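Bretimau 5 family tree software: review

Posted February 2, 2020

Bretimau is a desktop program for recording family history. Version 5 adds a rewritten source manager, a place-name table and a new importer for GEDCOM files. I tested it with my own working tree, which holds 3,000 people and was built up in an older program called Sustmont. Most of the tree is in one parish, Pladley, and the Naqvi branch comes in by marriage in the last three generations.

Installation and import

Installation needs no account and no internet connection once the licence key has been entered. The key covers 2 computers.

The importer reads the file, shows a list of tags it does not recognise and asks what to do with each one. Sustmont writes several private tags for witnesses and godparents. Bretimau offered to turn these into shared events, convert them to notes or drop them. I chose shared events, and every baptism I checked afterwards had its godparents attached to the right entry. Dates written as "before" and "between" came through correctly. Dual dates for January to March before 1752 did not: the second year was moved into a note field, and the sort order used the first year only. Anyone with many early parish entries should correct these before running any reports.

Sources and citations

The source manager is the best part of the program. A source is entered once, with its archive reference, and each citation then needs only the page or folio number. Templates are supplied for parish registers, census returns, wills, newspapers and gravestones. A template can be copied and edited, and I made one for manorial court rolls in a few minutes.

Each citation takes a quality mark from none to high. The mark shows beside the fact on the person page, so a birth year worked out from an age at burial is easy to tell from one taken from a baptism. Two facts that conflict can both be kept, with one set as preferred.

Images are attached to the citation or to the person. Captions are held in a separate field from the file name and survive export. The album report prints them at half-page or full-page size, with a credit line underneath. 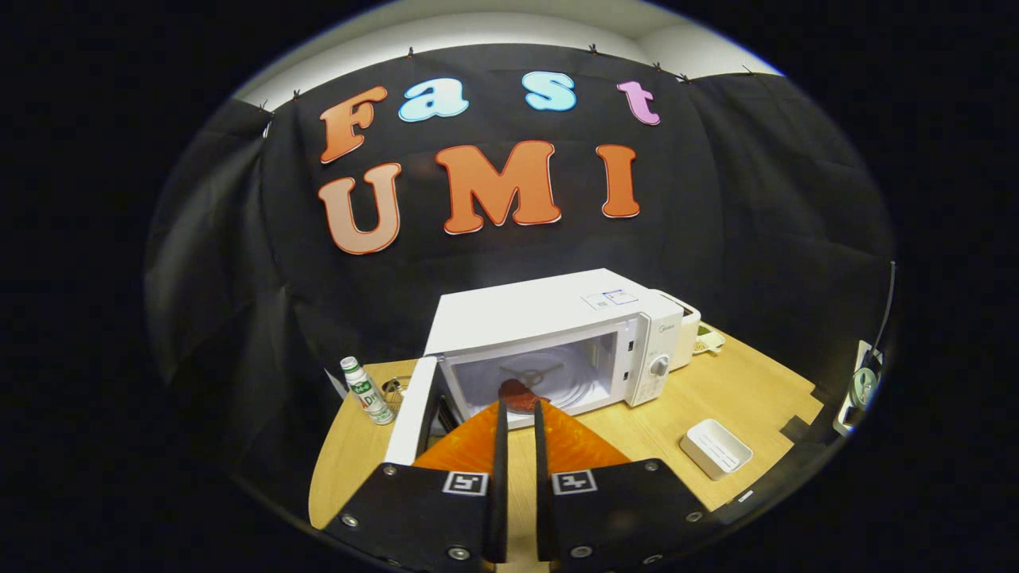 Places

Place names are stored by level, from house or farm up to country, and each level can carry dates. This matters for Pladley, where the chapelry became a parish in its own right and the registers changed hands. Bretimau lets one place have two parents with different date ranges, and picks the right one for each event. Merging duplicates is slow. The merge window handles one pair at a time, and there is no way to select a group.

Charts and reports

Ancestor, descendant and hourglass charts are supplied. Box contents can be changed, but the choice of fonts is small and line thickness is fixed. Cousin marriages are drawn once, with a cross-reference number at the second position. Large descendant charts become awkward on screen because the zoom control moves in fixed steps.

The narrative report is usable with some editing. It handles second marriages well and puts step-children under the correct parent. Footnotes are numbered by chapter or straight through. It repeats the full place name at every event, so a family that stayed in one village for two centuries makes for heavy reading. Short place names can be set by hand in the place table.

Searching

The search box covers names, notes and citations. Spelling variants have to be grouped by the user, and once that is done a search on one form finds the rest. Naqvi appears in my papers under four spellings and I grouped them without trouble. Search results cannot be saved, though they can be exported as a spreadsheet.

Price and support

The licence costs £50, with free updates within version 5. The manual is a PDF with a working index. I sent one question about the dual dates in November and had a reply confirming the fault, with no date given for a fix.

Good points: source templates, shared events, dated places, clean export.

Bad points: dual dates on import, one-at-a-time place merging, limited chart styling.

Tested on Windows 10 with 8 GB of memory. I did not test the Mac version.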